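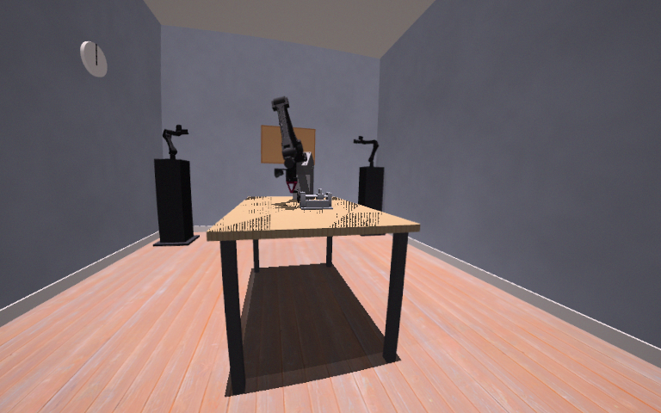 Room Hire at Ondholm: Frequently Asked Questions

Booking

How do I book a room?
Use the request form on the Rooms page or come to the front desk between 9 a.m. and 6 p.m. We hold a requested slot for 6 days. If the deposit has not arrived by then, the slot opens up again.

Who handles bookings?
Blažena Jurčo looks after the Drustura Room and the Small Room. Jérémie Besnard looks after the Main Hall. If you want rooms on both floors, write to either of them and you will get one reply.

How far ahead can I book?
Up to a year for the Main Hall, three months for everything else. The building is closed for the whole of August.

Can I make a regular booking?
Yes. Weekly bookings run in blocks of ten sessions. You get first refusal on the same slot for the next block, but you need to confirm before your eighth session.

Rooms and numbers

How many people can the rooms hold?
Main Hall: 161 seated, 200 standing
Drustura Room: 40 seated
Small Room: 12 seated
These are fire limits and include your own staff, speakers and musicians.

Is there step-free access?
The Main Hall and the Small Room are on the ground floor and have level entrances from the parking lot. The Drustura Room is upstairs and the elevator stops outside it. The elevator door is 31 inches wide, so please measure larger wheelchairs before you book.

Can I see a room first?
Yes, by appointment. Evening viewings are possible when no event is on.

Costs

What is the deposit?
$600 for the Main Hall and $75 for the other rooms. It is returned within two weeks of your event, less the cost of any damage or extra cleaning.

Does setup time count as hire time?
Yes. Your booking starts when you come in and ends when the last person leaves. Most parties need an hour before and an hour after.

What happens if I cancel?
Main Hall: full refund up to eight weeks before, half up to four weeks before, nothing after that. Other rooms: full refund up to two weeks before. You may move a booking once without charge.

Food and drink

Can I bring my own caterer?
Yes. Outside caterers need to send us proof of insurance. The kitchen has two ovens, a dishwasher and a walk-in fridge. There are no pans, so bring your own.

Can I serve alcohol?
You can serve it free to your guests. If you plan to sell it, you need a permit, and we need a copy before the event.

On the day

Who lets us in?
The duty manager. Miroslava Ševčík covers daytime bookings and Kvido Havlíček covers evenings. The duty phone number is printed on your confirmation.

Can we hang decorations?
Use the picture rail or the hooks above the windows. No tape, tacks or nails on the walls. Candles must be in glass holders.

When does music have to stop?
10:30 p.m., and everyone must be out by 11:30. Windows on the street side stay closed after 9.

I left something behind. Where is it?
Lost items are kept at the front desk for a month. Food left in the fridge is thrown out the next morning.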